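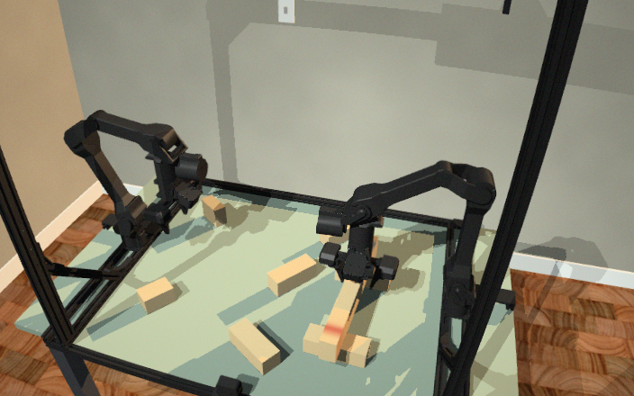 One reader wrote in after the October column to say that a mattress is finished after eight years, that the stores all agree on this, and that anyone who pays to have one rebuilt is paying for nostalgia. I thought that was a fair shot. I also thought it was a little strange to take the stores' word for it, so I drove out to Vandmont and put the letter in front of Dezső Dobos, who rebuilds mattresses for a living and has as much reason to shade the truth as any store does.

He read it twice and handed it back.

"Eight years for what?" he said. "For the foam they sell now, maybe eight is generous. For cotton and wool, eight years is when somebody should open it up and look."

His shop, Mészáros Bedding, still carries the name of the man he bought it from. It takes in mattresses from all over the Drunitz valley and charges $700 to redo a queen, more if the springs are bad. I told him that for that money I could get a new one delivered to my door in a box. He didn't argue.

"You can. Go ahead. I'll be here."

I asked how many of his customers come back unhappy. He keeps a ledger, a green one with a cracked spine, and he says it lists 1,654 mattresses. He offered to let me look through it for complaints. I did look, for most of an hour, and found a few notes like "too firm, opened again" and "wife still doesn't like it." What I didn't find was any way to know about the people who were let down and never called. I said so.

"Sure," Dobos said. "I don't know about them either. You want me to call them up and ask?"

Well, yes, I kind of did. A 10-year follow-up would be worth more to me than a ledger. He has never done one and doesn't plan to.

On the eight-year rule itself he was more useful. He says customers repeat it to him as if a doctor had said it, and when he asks where they heard it they name a commercial or a brother-in-law. Sagging, he says, you can check with a broom handle. Lay it across the bed with nobody on it and see how much daylight is under the middle. "Less than an inch, go to sleep. Two inches, call me or call somebody."

I tried this at home and got a bit over an inch, so I'm no wiser.

We got onto wool next, and this is where I started to lose patience. Dobos believes wool sleeps cooler in summer and warmer in winter. He believes it keeps its shape if it's pulled apart and aired every so often. The second claim I can accept, because he showed me a batt that had gone flat as a board and then the same stuff after an afternoon on the carding machine, and it was three times as high. The first claim sounds like every bedding ad I've ever read. I asked him what he was basing it on.

"On sleeping on it."

Had he ever slept on anything else?

"In the army," he said, and then he laughed, and I let it go.

He's harder on the competition. A company called Vuvora has been selling a topper around here that it says has 800 tiny springs in it and will "restore" a tired mattress. Customers bring him the topper and the mattress together. In his view, a new layer on a hollow bed gives you a newer hollow. That makes sense to me, though it's also just what a man with a $700 service would say about a cheap topper. I called Vuvora to get their side and was told someone would get back to me. No one has.

I asked whether there are mattresses he turns away. He said plenty: anything all foam, anything that's been in a flooded basement, anything with bugs. Some weeks he sends home more than he takes. His advice to those people is to buy the plainest thing they can find with two sides, so it can be flipped. Most new ones can't be. He brought that up several times, and it's the only point where he raised his voice. "They took away the other side and told you it was a feature," he said. "No flip! Half a mattress!"

So is the reader wrong about nostalgia? I put it to Dobos straight before I left. He said some of his customers are sentimental, and that one woman had him rebuild a twin nobody has slept in for years. He did the work and charged her the regular price for a twin.

The shop opens at seven in the morning. The wait for a queen is currently five weeks, and you'll need something to sleep on in the meantime, which he doesn't lend.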